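Posted in: Minutes & Notices > Tea Table Group

Valtesel Hall Tea Table Group
Minutes of the meeting held on Thu 18 July in the small room

The chair welcomed everyone and thanked them for coming out on such a close evening, and asked that the window by the radiator be left open until the end, which met with general approval. Apologies had been received from the two members who look after the plant stall. It was good to see several new faces, and the biscuits were passed round before business began.

1. Minutes of the last meeting

These were read and agreed, with one small correction. The item on teaspoons should have said that the spoons were being kept in the tall cupboard, and that the low cupboard is for trays. The secretary apologised and has put a label on both doors.

2. Matters arising

The urn has come back from Cludavent with a new tap and a very clean inside, and the bill came to £70, a little less than we had feared. The chair has written to thank them. The squeaky trolley has been oiled and still squeaks, so it will be looked at again. The question of who has the second key to the kitchen was asked once more and not answered, and members are kindly requested to look in their coat pockets.

3. Cups, mugs and tablecloths

This took up a good part of the evening, and a very pleasant part it was too. Members will remember that back in January we talked about whether the Tuesday teas ought to have one matching set of everything, or whether we should carry on with the mixture we have gathered over the years. A few pieces were put out on the round table so that we could all have a proper look and say what we thought.

The white cloth with the dotted diamonds was much admired, especially the magnolias and the curly mirror frame, and it was felt that a cloth with so much going on would go with almost any cup we cared to stand on it. One member did wonder whether it might be a bit busy for the funeral teas, and it was agreed that the plain cloths should still be used for those.

As to the cups themselves, there was warm support for the teal one, and several people said how cheerful that colour would be on a dull afternoon. The white mug with the little flower was thought very pretty, and its cream lid sensible for anybody who likes to talk and forgets their tea (a number of hands went up at this). The red paper cup with the ribbed sleeve was the least popular to look at, but those who do the washing-up spoke strongly in its favour for the summer fair, when the queue goes out of the door and there is only the one sink.

After a long and friendly discussion it was agreed to keep to a mixture for the Tuesday teas, to buy paper cups for the fair only, and to ask Cendari for a price on 20 more mugs with lids. It was also agreed that anybody giving a mug to the hall should please check it for chips first.

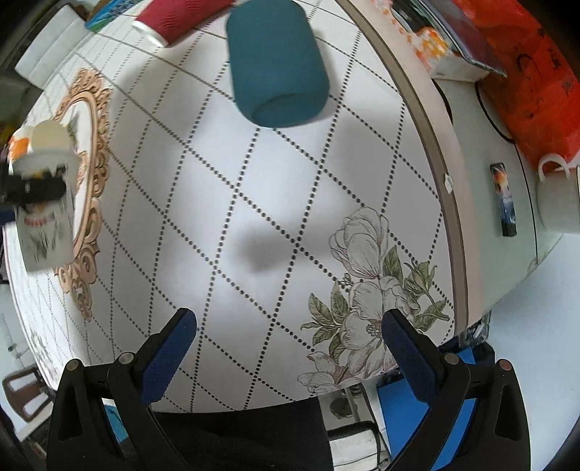
4. Money

The balance stands at £641, after paying for the urn and for the last order of tea and sugar. Members were pleased with this and the chair thanked everyone who had baked. It was suggested that we might put a little aside towards new chair pads, as the present ones have gone rather flat, and this will be talked over properly next time when we have some prices in front of us.

5. Summer fair

The tea table will be in its usual place beside the stage. Ó Gríofa bakery has kindly offered 4 trays of scones, to be collected on the morning, and a member with an estate car has said she will fetch them. Jam is still needed, any sort, but please write on the jar what it is. We could also do with another pair of hands for the clearing up, even if only for half an hour. The list is pinned up inside the kitchen door with a pencil on a string.

6. Any other business

A member asked whether the round table could stay where it is between meetings, as it is heavy to roll and the legs have to be folded just so. The dance class will be asked if this suits them. Another member raised the matter of tea towels going home to be washed and not finding their way back, and there was some laughter and a promise or two.

The meeting closed with a second pot of tea. The next one will be in the same room, and the secretary will put the date on the board as soon as the hall bookings are settled.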